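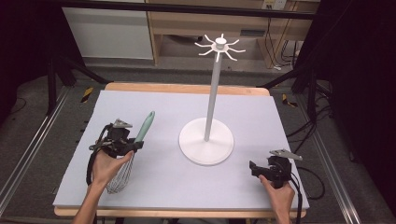 Mrema

Sonoswood Utensil Stand Set

README, second version

Hello, and thanks for having a look through the folder. The Sonoswood set is a collection of short clips of kitchen utensils going onto a hook stand and coming off it again, along with the notes we kept as we went. It's a small household job, the sort you do with your mind on dinner, and I've grown much fonder of it than I expected to when we set up in Bumden. I'll try to tell you what's in the folder, what the labels mean and where the annoying bits are. Some of the annoying bits get more room than they strictly deserve, but those were the parts I wanted to read about when I was working from other people's sets.

What's in the folder

There are 500 clips in the main set. Each one covers a single job, such as putting the whisk on the stand or taking the ladle off and laying it down on the board. Clips are grouped by utensil, and every group has a plain text notes file that you can open in whatever you like.

The folders are:

clips (everything in the main set)
notes (one file per utensil, plus a general one)
labels (a single table, one line per clip)
leftovers (clips we kept but wouldn't train on without reading the notes first)

The leftovers folder holds 69 clips. Most are there because the person doing the hanging stopped partway and started again, and a few because we couldn't agree on what the outcome ought to be called. They're quite useful if you care about second tries, so please don't delete them out of tidiness the way I nearly did!

The stand

The stand is white, with a round flat base, a slender pole and eight curved hooks spreading out from the top like a star. The same one is used right through. The hooks bend up at the tips, so a loop has to come over the tip before it can settle down into the curve, and a good deal of this README comes back to that one little movement.

We never numbered the hooks. I did consider putting a dot of coloured tape on one of them to give us a starting point, but I wanted the stand left as you'd find it in a kitchen, and so the labels only say near side, far side, left or right, as seen by the person at the table. If a clip's hook sits between two of those, the label gives both words. It's a bit homely as a system, but it has held up well enough.

The utensils

The whisk with the mint-green handle is the one you'll meet first, and it's my favourite of the lot. Whisks are awkward company on a stand like this. The wires take up a lot more room than a flat turner does, and if the hook next door is already in use you have to think about which side to come in from. When you're hanging a mixed load at home, I'd put the whisk up early and work away from it.

The others are the usual drawer: ladle, slotted spoon, flat turner, pasta server, masher and so on, making 16 utensils all up. They don't all go on the stand together, of course, and the notes say which were picked for each round. We chose them for being ordinary. Two of the spoons are so alike that the labels mix them up now and then, and I've marked the lines where I wasn't sure with a question mark instead of guessing.

The labels

Every line in the table has the clip name, the utensil, the job (hang or remove), the side of the stand and the outcome. Outcome takes one of 5 words:

settled: the utensil is on the hook and stays there to the end of the clip
perched: it's resting on the tip or the shoulder of the hook without having dropped in
dropped: it ends up on the board or the base
removed: it came off the hook cleanly
unclear: we watched it more than once and still couldn't say

Perched caused more discussion than the other words put together. In an early version it was counted as settled, which was generous of us. A perched ladle will sit there looking perfectly happy until you hang something beside it. I went back and relabelled those clips for this version, so if your totals don't match the first release, that's the likely cause.

The table top

We worked on a light lavender-grey foam board laid over a wooden table. It's kind to utensils and it's quiet, and a dropped masher doesn't make everybody jump. Pale kit on a pale board does ask a bit more of your eyes. The edge of the base is easiest to pick out where it throws a soft shadow, and if you're marking outlines by hand I'd go slowly along there and take a break before you start cutting corners.

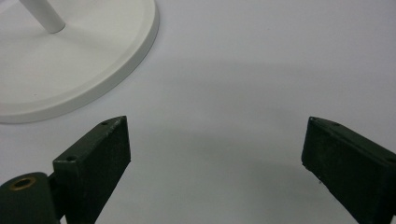
Pavach asked why we hadn't weighted the base, saying that a stand at home gets pushed about every time a heavy spoon comes off, and that a fixed one would make for cleaner results. It's a fair point, and the two of us went back and forth on it for most of August. In the end I left it alone. A stand that creeps a little is part of the job as I know it, and I'd rather have that in the clips than out of them. Pavach still thinks a weighted round would be worth doing for comparison, and if there's a third version I'd like to include one.

Things to watch for

The base is wide and low, and utensils laid down too close to it can end up leaning on the rim. Those clips are labelled removed all the same, with a comment in the last column.

Handles with a small hole are much harder than handles with a big open loop. Please don't lump them together when you report results, or the big loops will make everything look rosier than it is.

Removing isn't simply hanging played backwards. People tend to lift straight up and then swing out, where going on they come in at a slant. I tried reversing a handful of clips to pad out the smaller groups and they looked wrong straight away, so none of those are in here.

Using the set

You're welcome to use it for teaching, study or plain curiosity. Keep this README with any copy you pass along, and mention which version you worked from. Corrections to the labels are very welcome, especially for the two spoons. Put the clip name in the first line of your message and tell me which word you'd have chosen. I go through them with a cup of tea in the evening, so a reply may take a little while.

Changes since the first version

Perched split out from settled
Leftovers moved to their own folder
Spelling of spatula fixed in the masher notes, where it had no business being anyway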